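I moved to Bamstead in winter and I still learn the small rules of the town. One of them: at the Thursday market, you bring your own bag, or you pay 7 cents.

My neighbor Keegan Rutherford told me to go after four, when the sellers lower the prices. He was right. I paid half for pears. 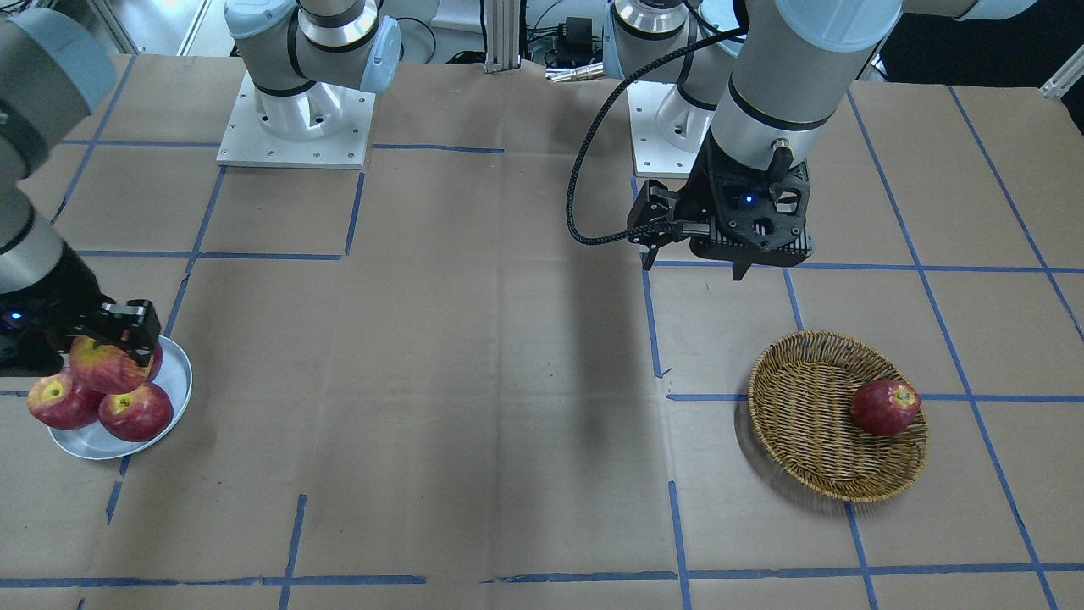 Bamstead, March

Today I cooked the pears with a little sugar and lemon. My grandmother did it the same way, but she never wrote down the time. I stopped after nine minutes and they were still a bit hard.

Next week I will try to ask the pear lady for her recipe. I am practicing the sentence already.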